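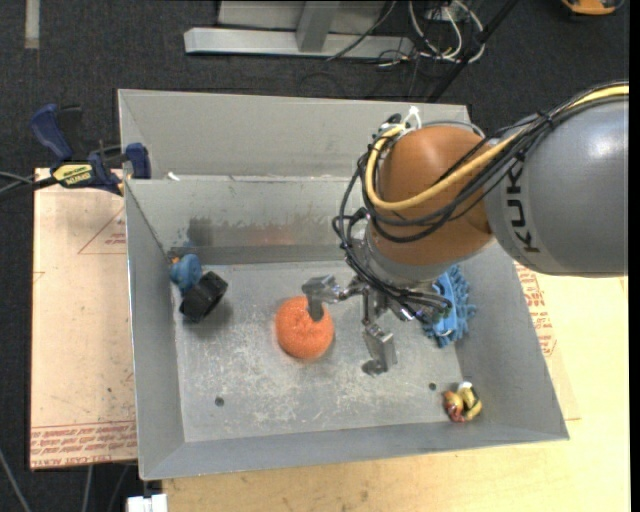

Tribology, the study of surfaces rubbing together, is the least glamorous word in this course, and it will be on your problem sets until the end of term. Unit 4 covers wear, the slow kind that arrives without an invitation. Most of you picture wear as a thing that happens to brake pads. It happens to anything that gets touched more than once. Look at the floor of the grey metal bin: the whitish scratches and scuffs crowd together in the center and thin out toward the edges, and that unevenness is the first thing to write down when you inspect any surface. Wear is a map of contact. Read the map before you reach for a formula.

Three kinds we care about

Abrasive wear. Something hard plows through something softer. Sand in a hinge, grit under a sliding box, your keys and your phone sharing a pocket against all advice. Look for grooves that run in the direction of travel.

Adhesive wear. Two surfaces stick at their high spots, and when they part, one keeps a souvenir. Common between similar metals with no oil between them. The word "galling" belongs to this section, and yes, it is also how it feels when it happens to a bolt you need.

Fatigue wear. The surface is loaded and unloaded until small cracks below it join up and a flake comes off. Ball bearings do this. So do roads, as anyone who parks on the Pirside lot already knows.

Corrosion joins in with all three. We leave it for Unit 6, where it gets a whole chapter and a smell.

The one formula

Archard's equation says

V = K x F x s / H

V is the volume worn away, F is the load pressing the surfaces together, s is the distance slid, and H is the hardness of the softer material. K is the wear coefficient, a polite name for everything we don't understand. Published values of K for what seems to be the same pair of metals can disagree by a factor of 100. Quote your source, and do not give me six decimal places.

Quick check: a slider carries a load of 500 N over 251 m. Double the load and V doubles. Double the hardness and V is cut in half. Double the speed and, as far as Archard is concerned, nothing changes, because he left speed out. Real surfaces heat up and did not read the paper.

Lab 4

You will get one steel coupon and a sheet of abrasive paper. Weigh the coupon, slide it under the fixed load for 775 strokes, clean it, weigh it again. Clean it properly. Last April a group reported that their coupon had gained weight, and defended this result for two pages.

Zoltán Hegyi runs the lab and has the only key to the good balance. Be nice to him. Sketch your worn face before you compute anything, and mark the stroke direction with an arrow.

Reading: chapter 4, skipping the section on lubricated contacts. Problems 3, 5 and 8. Problem 8 has a typo in the units, and finding it is part of the problem.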